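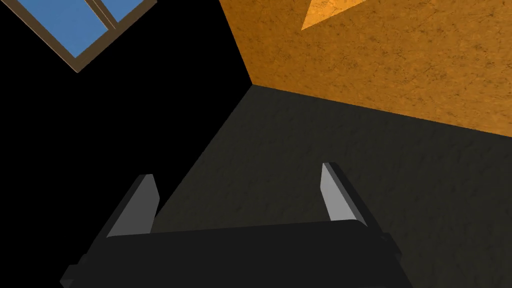

Simulated room, corner view, gripper open

We use cookies to remember your settings. Accept | Manage

Dye shed notebook, 17/12/2018

Right, walnut day at last! The husks have been sitting in the lidded bucket since October and I've been putting it off, mainly because of the smell (farmyard, with a bit of old teapot). Gizella wanted to throw the lot on the compost last month and I begged for a stay of execution, so I had to make it worth everyone's while.

Strained the husks through an old pillowcase, squeezed hard, and got far more liquor than I was expecting. It's nearly black in the bucket but a lovely fox brown when you let it run down the side of a white bowl. I wore gloves. One of them had a hole. My left thumb is going to look dreadful over Christmas.

Three lots of yarn went in, all wetted out overnight in plain water:

Skein A — the Jakab wool, undyed, no mordant
Skein B — same wool, alum mordant
Skein C — the Mornero blend, which is meant to be mostly wool with a bit of linen, no mordant

Brought the pot up slowly and held it at 61 degrees for the first half hour, then let it creep to 70 and left it there. Subbarao reckons I could go a lot hotter with walnut and not hurt anything. He's probably right, but I felted a whole batch in the spring by being impatient and I'm not over it. The thermometer was sticking again, by the way. Tap it before you believe it.

A came out a really good warm brown, quite even, the sort of colour you'd want for a proper jumper. B is a touch yellower and I can't honestly say the alum earned its keep, so I'd leave it out next time and save the stuff for weld. C is the odd one. The wool has taken nicely and the linen has hardly bothered, so the whole thing has gone heathery. Etelka loves it and has already asked for enough to do a cardigan back. I think it looks a bit like a doormat, but she's the one who sells things.

Dipped an end of A in a weak iron bath for two minutes, just to see. It went down to a dark, slightly greenish brown very fast. Nice! Rinsed it until the water ran clear and then gave it another rinse for luck, as iron left in wool makes it go harsh. I'll tie that end on to the sample card with the others.
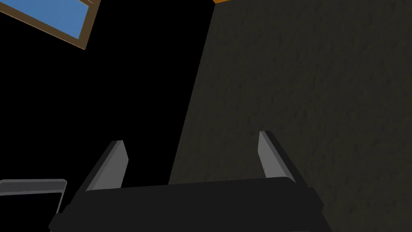

Simulated room again, facing the dark textured wall

Second pot: used the leftover liquor for an exhaust bath and put in the small skeins Liis left behind. Paler, obviously, more of a milky tea. I prefer it to the first lot. It's soft, it doesn't shout, and it sits beautifully next to the madder pinks from the summer. Ashok came in for the kettle halfway through, looked in the pot and said he'd have a coffee instead.

pH of the exhaust bath was a bit low by the strips, though the strips are old and I don't trust them much. Somebody please buy new ones. I keep writing that and then not doing it myself.

Light test: 17 little windings on card, half of each covered with foil, taped up in the south window next to the door. Please don't move them, even if they look like rubbish. The old Fandard card from that window can come down now. The madder has held, the beetroot has gone completely (as everybody warned me it would), and the onion skin is somewhere in the middle.

Still to do:

- wash out the pillowcase, or admit it's had it
- weigh the dry skeins and write up proper ratios
- label the iron jar, it looks just like the vinegar
- ask Etelka if the Butitero order is meant to be warm brown or the greenish one, because her note just says "brown, nice"

The spent husks are in a tray behind the shed. I want to try getting one more weak bath out of them before Gizella spots them. The rest of the liquor is in the big jar with the blue lid, bottom shelf, not for drinking.

Contact | © 2018 Dye shed notebooks | Back to top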